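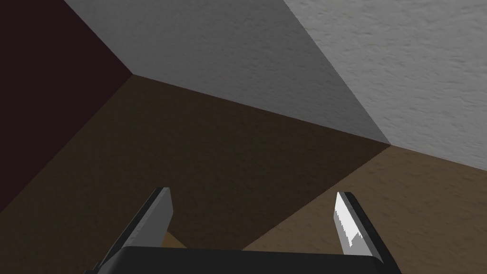
Reporting period and scope

This report covers the second quarter of funding for the Ristutell celebrity news archive, up to the end of May. Work in the period was confined to three items: clip intake, rights status, and the correction log. The interview strand run by Ernik is reported separately and is mentioned only where it affects the schedule.

Clip intake

The archive holds 274 entries. An entry is one public exchange between entertainers, with the original post, any reply, and the first press coverage, filed under a single number. Entries opened before the current cataloging rules were adopted have been rechecked. Most needed only a change of date format. In 26 entries the press item had been filed as the original post, and these have been reordered.

Talk show segments remain the slowest material to process. A segment is often reposted in shortened form, and the cataloger has to find the full broadcast before the entry can be closed. Award show material is faster, as the running order is usually published.

Deleted posts are now marked "text only" when no copy of the original survives. Screenshots supplied by fan sites are accepted as supporting material but do not change that status.

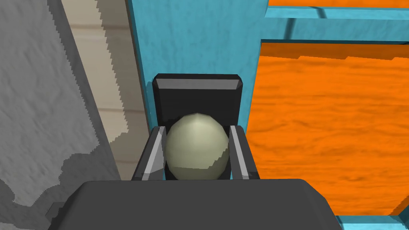

Where a fan site has itself closed, the entry keeps the site name and the month of last access. Links are left in place even when they no longer resolve.

Rights status

Mridha has cleared the photo captions for use in the public index. Clearance for the photos themselves is still open with 13 agencies. Until it is granted, the index will show captions and credit lines only. No added cost is expected in this budget year.

Correction log

The log went into use in April. Requests arrive through the web form and are answered in the order received. Two requests were refused in the period, both asking for removal of accurate quotes. Other requests concerned misspelled names, wrong album titles, and one wedding listed under the wrong year.

Schedule

Transfer of the index to the Lustance platform has moved back by one month. The test import dropped accented letters from performer names, and the import has to be repeated with the corrected file. Ernik needs the new entry numbers before its transcripts can be linked, so that step moves by the same amount.

Spending is within the approved amount on all lines except transcription, where the overrun is covered by unspent travel funds. A request to move those funds is attached for approval.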